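Inicio Exposiciones Artistas Talleres Quiénes somos Visítanos Contacto

Quiénes somos

La Sala Navickas lleva abierta catorce años en el mismo local de siempre, una antigua imprenta de techos altos que conserva todavía manchas de tinta en el suelo del fondo (las hemos dejado a propósito, y hay visitantes que preguntan por ellas antes que por los cuadros). Empezamos con una exposición de grabado que duró tres semanas y a la que vinieron, sobre todo, los vecinos de la calle. Algunos de ellos siguen viniendo a cada inauguración, se sirven su copa de vino y nos dicen sin rodeos lo que les ha gustado y lo que no. Se lo agradecemos de verdad.

Somos una galería de arte contemporáneo y también una pequeña escuela, y a estas alturas nos costaría mucho separar una cosa de la otra. Por las mañanas la planta baja es sala de exposiciones; por las tardes, el piso de arriba se llena de gente que dibuja, que estampa, que cose libros o que viene a aprender a mirar una pieza de vídeo sin prisa. Tenemos siete talleres regulares y uno más en julio, el intensivo de verano, que se imparte casi entero en el patio, debajo de la parra, siempre que el calor lo permita.

La dirección artística está en manos de Babatunde Bassey, que llegó a la casa para montar una colectiva de escultura y se quedó. Babatunde tiene la costumbre de visitar los estudios de los artistas dos o tres veces antes de proponerles nada, y así se explica que nuestras exposiciones tarden tanto en prepararse y que luego les tengamos tanto cariño. Con él trabajamos un equipo corto: dos personas en montaje, una en la biblioteca y las que atendemos la puerta, el teléfono y este correo que a veces contestamos con algún retraso —perdonadnos, lo leemos todo—.

La biblioteca merece unas líneas aparte. Reúne 1602 catálogos y libros de artista, casi todos donados, y puede consultarla cualquiera que pase, sea o no alumno. El fondo más querido es el que nos dejó la editorial Pemden cuando cerró, con pruebas de imprenta anotadas a lápiz y varias carpetas de serigrafía que sacamos de los cajones un par de veces al año.

También nos gusta salir. Con el espacio Zivent intercambiamos cada primavera una exposición, la suya viene aquí y la nuestra va allí, y el viaje de vuelta en furgoneta suele acabar en comida larga.

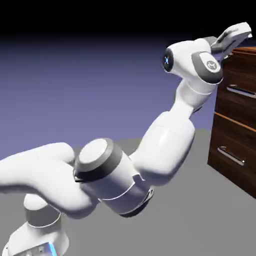

De esos intercambios nació el Premio Golard, dotado con 3000 euros y pensado para artistas que preparan su primera individual. No pedimos currículum ni carta de recomendación, tan solo un dosier breve y ganas de conversar con el jurado, que recibe en persona a todos los finalistas. Quien lo gana expone en la sala grande y, si le apetece, da un taller a nuestros alumnos.

La entrada a las exposiciones es libre y siempre lo ha sido. Si venís en grupo, avisadnos con unos días y os acompañamos en la visita encantados; si venís solos y os apetece charlar, llamad a la puerta de la oficina, que está al final del pasillo, a la derecha.

Página actualizada el 26 de marzo de 2019

Compartir 14 comentarios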